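Kondik fold-down desk, long-ish review

Last updated: May

Bought the Kondik for the spare room, which is also the ironing room and where the bikes live in winter. Needed a desk that goes away. $264 delivered, flat packed, one very heavy box. Had it since the start of semester so this is a proper go, not a first-day review.

Short version: keeping it. Would not buy it for someone tall.

Putting it together

Evening job. Instructions are all drawings, no words, and the drawing for the hinge rail shows it upside down compared to how the holes are drilled. Did it the drawing's way first. Took it off again. The screws that come with it are soft, so use your own screwdriver and go easy, the little key in the bag chews the heads. Wall plugs are included but they're the cheap plastic sort and my wall is plasterboard, so I went out for better ones. Find a stud if you can. I got one side into a stud and the other side is on a plug and it's been fine, touch wood.

Needs 2 people for the lift onto the rail. I did it alone with a stack of textbooks under one end, don't reccomend.

The top

Good size. Laptop, a big lever arch folder and a mug all fit with room for elbows. The colour is greyer than on the website. Edges are nicely rounded on the front, sharp at the back where you don't touch it anyway.

Wipes clean. Tea, biro, highlighter all came off. One ring from a hot bowl hasn't, my fault.

Wobble

The big question with these. Typing - fine. Writing by hand - fine. Rubbing something out hard - whole thing shivers a bit. If you lean your forearms on the front edge you get a small bounce, and you stop noticing after a while. I wrote a 3,950 word case report on it over a week and the only complaint was from my back, and that was the chair.

The Wilis, which I had in my last place, was steadier but it stuck out from the wall even when folded and I had a permanent bruise on my hip. So. Pick one.

Height

Fixed once it's on the wall. Measure sitting in YOUR chair before you drill. The drawing gives one height and it's too low for me, I went up a hand's width and I'm average. Knees clear it but a chair with arms won't go under. The support leg folds out in the middle, right where your shins want to be. Silly place for it. You end up sitting slightly left all the time.

Folding it away

Takes a few seconds if the desk is empty. Mine is never empty, so really it takes as long as it takes to find somewhere for the stuff. The latch is a good one, solid clunk, no pinched fingers so far. There is a shallow shelf inside for pens etc but anything round rolls out when you open it next, into your lap.

Light

Doesn't come with one and the cabinet part throws a shadow over the back half in the evening. I clipped a Charpentier lamp on the side panel. Clamp only just fits, panel is thicker than it looks. Big improvement. For reading you could get by without it, for anything small you really want a lamp, and I've got a lot of small fiddly things on this term - labelling, drawing, stitching practice - so I'd count the lamp as part of the price.
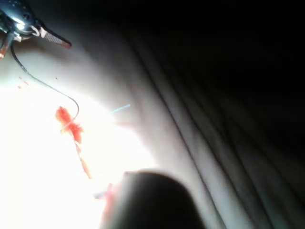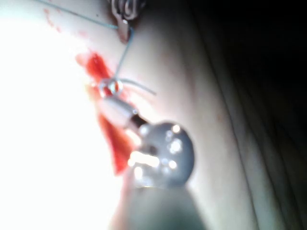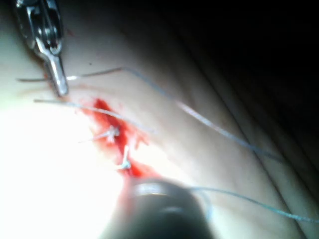
Compared with the others

Resolano do one that looks almost the same with a cork board on the inside of the door. Dearer, and you can't pick the colour. Sat at one in the shop. Felt sturdier but the top was shallower, my folder would hang off the front. If you only use a laptop I'd say get that one instead.

Their range goes up to $2,000 for the full wall unit with the bed in it. Nice. No.

Gripes, quickly

- instructions, see above
- leg in the wrong spot
- no hole for a charger cable so it hangs over the side
- smelt of glue for the first fortnight, open a window
- one hinge has started to sqeak, a bit of candle wax fixed it

Would I get it again

Yes for this room. If I had a room with a door and no bikes I'd buy an ordinary second-hand desk with drawers and spend the rest on a decent chair. Four stars, loses one for the leg. Will update if the plug side comes out of the wall.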